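Slide 4. The Skarnden toy library, first year

Start with the numbers. 398 families joined and 688 loans went out. Pause here, people will want to write that down.

Most members live within walking distance. The Lill estate was slow to sign up until we opened on Saturday mornings.

Fee is 70p a loan. Mention that it was free for the first month.

Slide 5. What gets borrowed

Puzzles and dressing-up go first. Simple coloured blocks are rarely on the shelf for long. 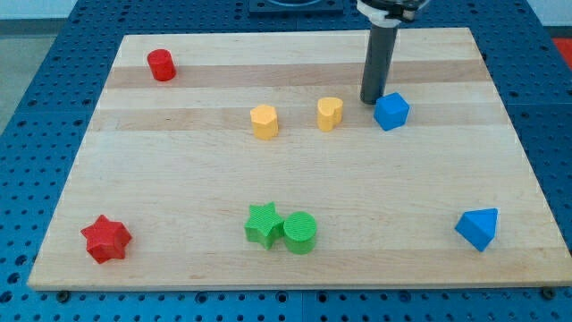
Missing pieces cost us 11 sets. Explain the bag labels, then move on to the September opening at Gratine.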